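Gero Demo Cell: Set-Up Guide for Visits and Open Days

Section 4. Running the simulated pick demonstration

4.1 Purpose

Use this section when the Gerkgate demo room is open to visitors. It covers the simulated arm session only. For the physical arm, see Section 7. Procedure last revised January 2025 by Rodica Moldovan.

4.2 Before visitors arrive

1. Start the demo workstation and log in with the visitor account. Do not use an engineering account. Its saved layouts open over the visitor layout.

2. Open Misesier and load scene 563. Wait until the status line reads READY. Loading can stall if the wall display is switched on partway through, so turn the display on first.

3. Check that the arm is in its home pose. If it is not, select Arm > Home and wait for the motion to finish.

4. Set the demonstration speed to 13 percent. Higher speeds are permitted for staff but are hard for an audience to follow.

5. Open both camera views and place them side by side on the wall display. The close view follows the gripper at the tabletop. The wide view takes in the laptop model, the arm base and the furniture between them.

NOTE: The room lighting in this scene is directional, and much of the tabletop renders very dark. Do not raise the display brightness to compensate. The laptop's white panel is already overexposed in the wide view.

4.3 Running the demonstration

1. Tell the group that they are watching a simulation. State this at the start and again if people join late.

2. Select Session > Begin. The session timer appears in the control window.

3. Lower the gripper in short moves, using the close view to judge height above the table. 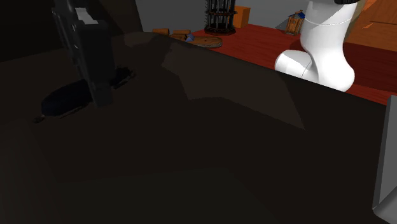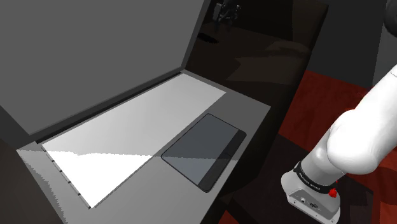

Simulated session, arm and gripper at the dark tabletop.

4. Stop the descent before the fingertip reaches the table surface. If the contact warning appears, raise the gripper by one step and continue.

5. Close the gripper slowly. If the object slides away, open the gripper, return to step 3 and approach again. Do not drag the object with the fingertip.

6. Select Session > End. The log is written to the Nieto folder under the visitor account.

CAUTION: Visitors may use the hand controller only with an operator at the workstation. Confirm that the controller is paired to the simulation before handing it over. The pairing menu also lists the physical arm.

4.4 Between groups

Allow 7 minutes for a reset. Select Scene > Reload; do not use Undo to put objects back, as it restores position but leaves the contact state unchanged. Home the arm again and repeat the check in 4.2, step 3.

If Reload fails twice, close Misesier, restart it and load the scene from the beginning. Report repeated failures to Pierina Bellini with the session log attached.

4.5 Group size

Maximum 4 visitors at the controller station. Others watch the wall display from behind the floor line.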